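La merienda que no quiere morir

Teresa Godinho pone la mesa a las cinco y media, venga alguien o no venga. Lo hacía su madre en la casa del pueblo y lo hace ella ahora en un tercer piso sin ascensor, con el mismo mantel de diario y una cafetera italiana que ya ha cambiado de junta más veces de las que ella misma sabría decirme. «Si la mesa está puesta, alguien acaba sentándose», me explica mientras corta el bizcocho, y para cuando termina la frase ya ha llamado al timbre la vecina de abajo.

He pasado buena parte del invierno de merienda en merienda (mi cintura puede dar fe) con la idea de averiguar qué queda de esa costumbre tan nuestra de parar a media tarde. Queda más de lo que yo pensaba. Quedan el pan con aceite y azúcar, el chocolate espeso de los domingos, las galletas mojadas hasta ese punto exacto en que se rompen y hay que pescarlas con la cucharilla. Y queda, sobre todo, la conversación larga, esa que empieza por el precio de las naranjas y termina, vaya usted a saber cómo, en la boda de una prima a la que hace años que no vemos.

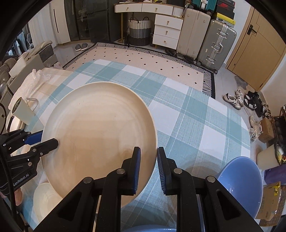
Bohdana Kovalchuk llegó a la merienda por otro camino. Se crio tomando té con confitura de guindas en casa de su abuela, y cuando se instaló aquí le sorprendió que a los niños les dieran un bocadillo por la calle, andando, con la mochila puesta. Hoy lleva Golel, un saloncito de 4 mesas donde no hay carta: se come lo que ha salido del horno esa tarde, y si se ha acabado, se toma uno el té y tan contento. El martes que fui había pastel de semillas de amapola, y confieso que repetí.

Le pregunté si no le tentaba ampliar, abrir por las mañanas, servir comidas. Se rio con ganas. Por las mañanas amasa, me dijo, y a mediodía duerme un rato, que también es una tradición que conviene defender. En junio, eso sí, saca las sillas a la acera y la merienda se alarga hasta que refresca, con los chiquillos correteando entre las patas y algún abuelo que se queda traspuesto al sol.

Volví a casa de Teresa la semana pasada para devolverle un molde. Me había prometido a mí misma que sería una visita corta, pero el café estaba subiendo y la vecina ya tenía la silla apartada.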